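Fulgencio Cuautle keeps two budgets for the packing kitchen at Moreo. One covers arms and hands. The other, which he draws up first, covers simulation, and it has held up the purchase order since July.

The simulation line stands at 338 hours of engineer time plus a license from Lurnska. Against it, Cuautle sets the price of a second hand per station, the largest single item in the quote.

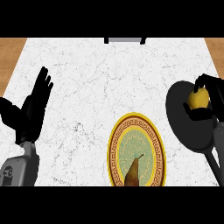

Spare parts are where most first-time buyers underestimate. Lucinda Kapoor, who reviews bids for Delacroix, asks vendors for finger replacement costs over 1,709 operating hours and gets few straight answers. She also wants utilization per hand. In a rendered trial where the right hand grips a lemon by the pan and the left is open and empty, the idle side still carries its full share of depreciation. Her rule is to price two five-fingered hands only if both are busy in most tasks; otherwise she budgets a plain gripper for one side.

Moreo's revised plan calls for one station, 63 days of trials – and no second order until the repair log is in.

Contact the editors | © 2020 Mastarik Review | Back to top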